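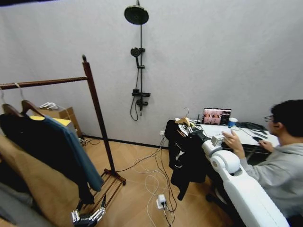
Mumalton Road Residents' Association
Minutes of the May meeting, 7:00 p.m.

Yesenia Ponce took the chair and opened with the water bill, which was up again. The Rovov proposal for the building says new low-flow heads will cut hot water use enough to pay for themselves. Ms. Ponce wondered how, when people are free to put in what they like. A black setup like the one on the gray wall, with a big round rain head up top, a second head on a hose and a tub spout under the mixer, gives a person three ways to run water, and the proposal assumes one. She asked for the math behind the claim. The sales rep had sent a brochure.

Efthymia Dimitriou said she had read the brochure twice and could not find where the savings figure came from. It refers to "typical homes." She asked whether anyone had seen a typical home in this building. Chisholm, the other bidder, gives a lower figure but at least shows its work. Ms. Dimitriou does not fully believe that one either.

Agreed: no vote on either bid until both firms answer in writing. Ms. Ponce to send the questions.

Meters. The idea of separate meters for all 60 units was raised again by the second floor. The chair noted that this was raised last year and the year before, and that the quote never included opening up the walls. A resident said it would make people careful. Ms. Dimitriou said it might also make people argue about the meters. Left on the table.
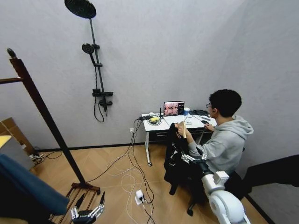 Billing. The association pays Jovis a service fee to split the water bill among units. The fee went up by $100 a month in the new contract. The reason given was "improved reporting." The reports look the same as before, except that the logo has moved - one resident held up an old one and a new one side by side. Ms. Ponce to ask what was improved and whether the old rate is still on offer.

Leak in the parking level. Reported fixed. Ms. Dimitriou pointed out that it has been reported fixed in the last 4 sets of minutes and asked that the word "fixed" be left out until somebody has looked at it after a heavy rain. The chair accepted this. Minutes to read: patched.

Hot water in the mornings. Some 8 residents have complained of lukewarm water before work. Chisholm blames the pump. Rovov blames the shower heads, and Rovov sells shower heads. The pump is to be checked first, by someone who is bidding on neither job.

Other business. A request to repaint the lobby was put off until the water bill is settled.

Meeting closed at 8:40 p.m. Corrections to Ms. Ponce before the next meeting.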